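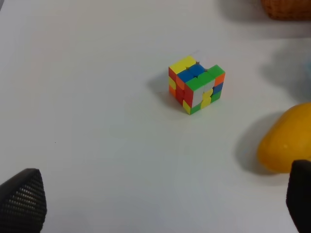

Maintained by Aušra Pärn. Last revised in July.

Sosurura: headphone response measurements

Sosurura is a set of frequency response measurements for closed-back headphones, mostly models sold for DJ and monitoring use. It holds 538 sweeps. The files are plain CSV and should open in any spreadsheet program, though the larger folders are easier to handle with a script.

What is in it

Each headphone has its own folder, named after the model. Inside are the left and right sweeps, a notes file and, where I had the parts, a second folder for a different set of ear pads. Velour and leatherette pads are never mixed in one folder. If a pair came to me with worn pads, the notes file says so, and the folder name ends in "used".

A sweep file has 2 columns, frequency in hertz and level in decibels. There is no header row. Levels are relative to the value at one kilohertz and shouldn't be read as loudness or sensitivity. Phase was recorded in the early sessions but the timing drifted, so I have left it out.

The averages folder is made from the sweeps and can be rebuilt at any time. Please cite the sweeps themselves if you are publishing anything.

How it was measured

All sweeps were made on a Grilard coupler with a rubber ear, right and left sides in turn. The headphone was taken off and put back on between sweeps. Seating matters a lot on small on-ear cups, and you will see the bass move up and down from one file to the next. I kept those files. Only sweeps with an obvious leak, a bumped cable or a truck going past were thrown away.

The signal came from a Yupanqui desktop amplifier with the buffer set to 64 samples. Recording and export were done in Wunomar. Version 2 of the export script fixed a rounding error above ten kilohertz, and every file here has been exported again with it. If you have an older copy, please replace the whole thing.

No smoothing has been applied. Most published graphs are smoothed, so these will look rougher than what you may be used to. The coupler correction file is in the root folder and has not been applied either.

Known problems

The coupler isn't reliable above twelve kilohertz. Treat anything up there as a rough guide.

Swivel cups were measured facing straight in. Worn on one ear with the cup turned back, they will behave differently, and there is no data for that.

Coiled and straight cables were not compared. The notes file lists which one was fitted.

Isolation is not covered. I get asked for this often and would like to add it, but the room is too noisy at low frequencies for the results to mean much.

Some model names are spelled the way the maker spells them, capitals and all. Scripts that sort by folder name may put them in an odd order.

Using the data

You may copy, change and share the files, including in paid work, as long as you credit Sosurura and keep the notes files with the sweeps. If you find a left and right pair that looks swapped, send me the folder name and I will check it against the session log. New measurements are welcome only if they were made on the same coupler model, with the raw recordings included. Other rigs give different curves, and I don't have a good way to bring them into line.

Contact: Aušra Pärn, Sosurura | © Sosurura | Back to top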